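Plomwood garment rail – five stars from me

I bought this in September and I love it! Our apartment has no dryer, so everything used to end up draped over chairs. The Plomwood went together in minutes, the bar doesn't sag, and a full load of T-shirts fits easily (I even hung my winter coat on it, which weighs a ton). My old Kang folding rack lasted one summer. One small gripe – the instructions are tiny. I'd buy a second one tomorrow if I had the floor space.

Posted November 18, 2018

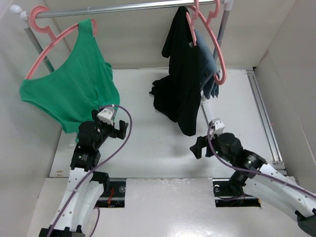

Mayu Kudo: Does it hold up with wet jeans? Mine are heavy and my last rail tipped over twice.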